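Call for Participants: Demonstration Recording, Plirkulville Site

The Lehner Laboratory invites applications from adults wishing to take part in the Nondura project as paid demonstration participants. Recording takes place at the laboratory's Plirkulville site and will continue through May. The project is carried out jointly with Morkus, which maintains the recording equipment and the software used to review the results.

Purpose of the project

Nondura is assembling a collection of examples from which a learning system can be taught to handle small household and decorative objects. Each example is a short recording of a person carrying out one simple task with a hand-held gripper: picking up an object, setting it down in a marked area, placing one item inside another, or taking it out again. The system learns from the movements people make, including their small corrections and hesitations. For this reason the project seeks participants with a wide range of working habits, and no technical background is required.

Tasks are performed at a table, one object or pair of objects at a time. The current set contains 68 tasks, grouped by difficulty. Participants begin with the simplest group and move on at the discretion of the session supervisor.

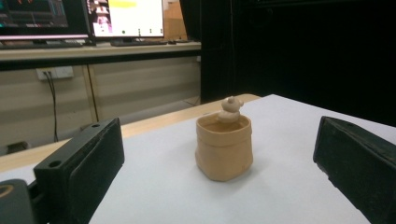
Each participant is asked to complete 200 recordings over 5 sessions. A session lasts 2 hours, with a paid break at the midpoint. Recordings in which an object is dropped or knocked over are kept and labeled accordingly, and they count toward the participant's total. Participants should not attempt to hide or repeat a mistake unless instructed to do so.

Eligibility

Applicants must be at least 18 years of age and able to hold and squeeze a hand tool for short periods. Both left-handed and right-handed applicants are encouraged to apply. Participants must be able to follow spoken or written instructions in English. Current employees of Morkus are not eligible.

Compensation

Participants are paid an hourly rate, stated in the participation agreement, for all time spent on site, including training and breaks. Payment is issued after each session. A participant may withdraw at any time and will be paid for the hours already completed.

Privacy

The camera on the gripper records the work area, and a participant's hands or sleeves may appear in the recordings. No sound is recorded. Names and contact details are stored separately from the recordings and are not shared outside the project.

How to apply

Application forms are available at the reception desk of the Plirkulville site or by mail on request. Please indicate the times of day at which you are available and which hand you normally use. Selected applicants will be invited to a short introductory visit before their first session.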